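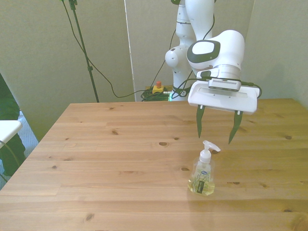
Allotment site walkround: spring safety checklist, with comments

Site: Kulliment Lane allotments
Walked by: Elsie Sugden and Lyle Wojcik
Started: Tuesday, 9.30 am
Key: OK / Needs doing / Urgent

What a morning! Frost on the far plots, blackbirds going mad in the hedge, and more rhubarb showing than either of us had any right to expect. The site has come through the winter very well and most of what follows is small stuff. Please read the lines for your own part of the site and then the shared areas, which belong to all of us.

1. GATES AND PATHS

1.1 Main gate opens fully and latches. OK
Swings beautifully now that the hinge has been packed. Thank you, Renata Domański, who did it in sleet.

1.2 Padlock and code. OK
Code changes at the end of the month. You'll get it by letter, so please don't chalk it on the post again.

1.3 Main path clear for a wheelchair or a loaded barrow. Needs doing
Brambles are leaning in by plot 8. They only want a good cut back, and whoever does it gets first pick of the blackberries in my book.

1.4 Side paths free of trip hazards. Needs doing
Two lengths of old hose near the compost bays, plus a buried edging board sticking up on the corner. Lyle found the board with his shin. We've put a cane and a yellow pot on it for now.

1.5 Steps down to the lower plots. OK
The new grit strips are brilliant. Try them in wellies.

2. WATER

2.1 Standpipes lagged and not dripping. OK
All good, and the lagging has stayed dry under its covers. We can take it off once the nights warm up.

2.2 Dipping tanks covered. Urgent
The lid on the top tank has split across the middle and will not take a child's weight. The tank holds 200 litres when full. We have drained it and turned it over, and it stays that way until there is a proper lid. Weronika Mazurek has a price from Sesteck for one with a lock, and it looks a cracking bit of kit.

2.3 Water butts on firm, level bases. Needs doing
Most are lovely and solid. The one on plot 38 is on a single stack of bricks and leans towards the path. Please empty it by half today and rebuild the base before you let it fill again.

2.4 Signs saying the tank water is not for drinking. OK
Faded but readable from the path.

3. SHEDS AND GREENHOUSES

3.1 Broken glass. Needs doing
Three panes down after the gales, all on the west side. The loose pieces are in the lidded bin by the store. If you find more, wear thick gloves and wrap it in newspaper before it goes in. If you're replacing panes low down, do think about polycarbonate. I swapped mine last year and my tomatoes couldn't have cared less.

3.2 Roofs and doors secure. OK
A few felt nails lifting on the older sheds. Worth ten minutes with a hammer on a dry day.

3.3 Fuel and chemicals. Needs doing
Petrol must be in a proper marked can, kept low down and out of the sun. We saw one old squash bottle with something pinkish in it and no label. Owner, you know who you are, and we'd love you to take it to the tip. Slug pellets should be up high with the lid on.

3.4 Heaters. OK
No paraffin heaters in use. Hooray.

4. SHARED TOOLS

4.1 Rotavator. Needs doing
Starts on the second pull and sounds healthy, but the dead man's handle is slow to spring back. It has a red tag on it. Please leave the tag alone until Krawczyk have had it on the bench.

4.2 Strimmer guard and goggles. OK
New goggles on the hook! They fit over glasses, which is a real treat for some of us.

4.3 Forks, spades and rakes hung up, heads to the wall. OK
The rack Weronika Jabłońska built is holding up a treat. It has made more difference to this site than anything else we did last year, and I will go on saying so.

4.4 Ladder. Needs doing
One rubber foot worn through. Do not use it on the slabs.
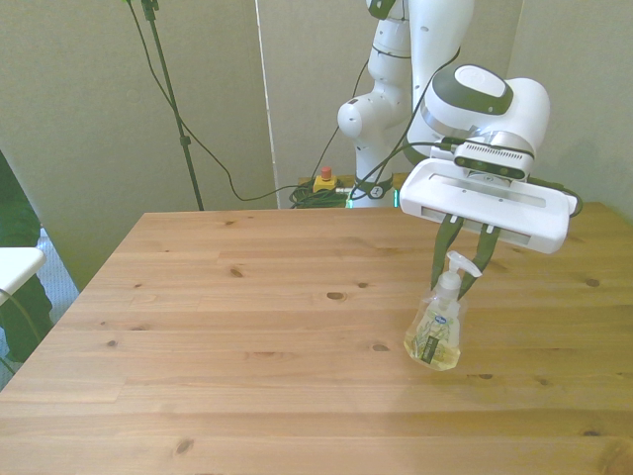

Can I still borrow the rotavator this weekend if I'm careful with it?
Please wait until the red tag comes off. The handle is what stops the blades if you slip, and a slow one could give you a very nasty injury. The tined hand cultivator is free, and it's surprisingly good on soil as soft as it is now.

5. BONFIRES AND COMPOST

5.1 Fire pit clear of dry grass for two metres all round. OK
Check for hedgehogs before lighting, every time. Move the whole heap, don't just poke it.

5.2 Fire bucket and hose within reach. OK
Bucket full, hose long enough.

5.3 Compost bays stable. Needs doing
The front boards on the middle bay have bowed out. The compost inside is gorgeous, dark and crumbly and full of worms, so come and help yourselves and take the pressure off.

5.4 Rats. OK
One old run behind the bays, no fresh droppings. No cooked food in the heaps, please.

6. FIRST AID AND EMERGENCIES

6.1 First aid box. Needs doing
Eye wash is out of date and we're down to the tiny plasters. Elsie is restocking.

6.2 Emergency card on the store door. OK
Gives the postcode, the gate to send an ambulance to and where to stand to wave it in. Do have a look at it when you're next passing.

6.3 Phone signal. OK
Good everywhere except the dip by the Gralulov hedge. Walk up to the steps.

6.4 Tetanus. Comment only
Ask at your surgery if you can't remember your last jab. Lyle couldn't.

JOBS FOR THE WORK MORNING
Cut back the brambles (1.3)
Lift the hose and edging board (1.4)
New boards on the middle bay (5.3)
New foot for the ladder (4.4)

Bring gloves and a mug. Elsie is doing cheese scones, and there'll be spare broad bean seedlings on the bench by the store for anyone with a gap to fill.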